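Donamwood Shared Workshop
Minutes of the monthly members' meeting, January
Chair: Paloma Ostrowski
Opened at 6:20 p.m.

1. Minutes of the last meeting
Accepted with one change. The shelving quote was from Thoroddsen, and the minutes had it under Kumero.

2. Unpacking and tables
The chair went through what still needs to be put away. The large off-white plastic container is on the light wood-grain table, with its clear plastic wrap underneath. Members agreed that wrap and bags go in the recycling the same day — not back on the shelf.

The cable hole in that table has no cover. Paloma will ask Gridier for the price of a replacement. If it is under $20 she can go ahead and order without coming back to the meeting.
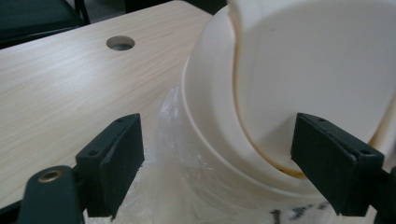

3. Storage
The Thoroddsen quote for shelving is $2000, delivery included. Kumero came in higher and could not give a date. Agreed to accept Thoroddsen and pay a deposit of $100 now. Large containers will go on the bottom shelf, labeled on the front.

4. Supplies
Spending since the last meeting was $82, mostly tape and trash bags. Receipts are in the folder by the door.

5. Other business
Request for a later closing time — held over to next month.

Closed at 7:05 p.m.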